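Coordinate labelling

Coordinate labelling is the practice of naming things by where they sit, usually with one letter for the column and another for the row. It spares everyone the trouble of thinking up names. The port of Vikness labelled its 1,262 lockers this way, then repainted them in a different order one February. The Fula system leaves out I and O, which look like numbers, but keeps S and 5, which apparently do not.

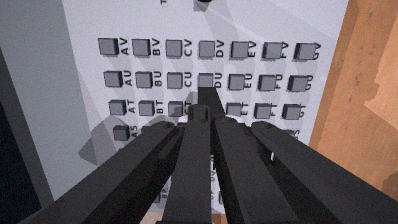
Buttons with two-letter labels, including a row from AV to GV (computer rendering).

See also: Grid reference; Seat numbering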